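Search this site
Search

Fault on the fabric cell: what we know so far

June 16, 2022
By Notburga Schwaiger

The two-arm fabric cell at Zindthorpe is running again at reduced speed after a fault in the left arm stopped work for most of last week. Anyone who booked time on it should read this before coming in.

The fault showed up during a long sorting run. The left gripper had closed on a fold of cloth and was told to open. The controller logged the jaws as open, but they stayed shut, and the arm went into its next move with the cloth still held. The right arm had the other end of the same piece. Both arms pulled for around 7 seconds before the current limit tripped on the left elbow. No one was hurt and the arms were not damaged. A seam on one of the covers tore and the cover has been thrown out.
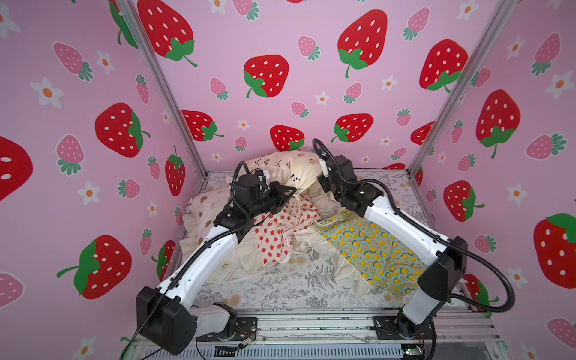 Page last changed: June 16, by N. Schwaiger

Leobardo Maldonado went through the logs and found the same mismatch 22 times since January. In most of those cases the jaws opened late and the run carried on, so it was never reported. He traced it to the position reading from the left gripper. The signal dropped out when the wrist was turned far to one side, and the controller kept using the last value it had. If that value was "open," the software took it as open.

The wire to the left gripper had worn near a connector. It has been replaced with a spare from Prellus, and the connector is now clamped so that it does not take the load when the wrist turns. We checked the right arm too and found no wear there.

The software has also been changed. A missing reading now counts as a fault, and both arms stop where they are. They do not release on their own. Ghasemi, who supply the controller, have been sent the logs and a copy of the change.

Ruffles and ties are still the hardest items for this cell. A thin string can sit between the jaws after they open and drag a whole cover along with it. The new check will not catch that, so please watch the first few picks when you put in anything with ties on it.
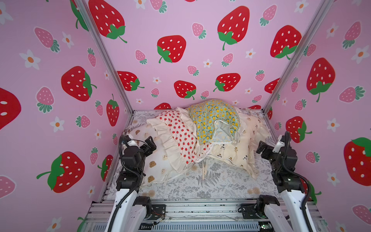
The cell with pillows and printed cloths on the floor sheet.

For now these rules apply:

- Speed stays at the low setting until 19 full runs have been completed without a mismatch.
- Someone must be within reach of the stop button for the whole run.
- If the arms stop while holding the same item, cut power before you reach in. Do not pull the cloth free by hand with the motors on.
- Write down every late opening, even if the run finishes.

The Vundwood group has moved its booking to next month. Their slot is open, and requests should go to Leobardo.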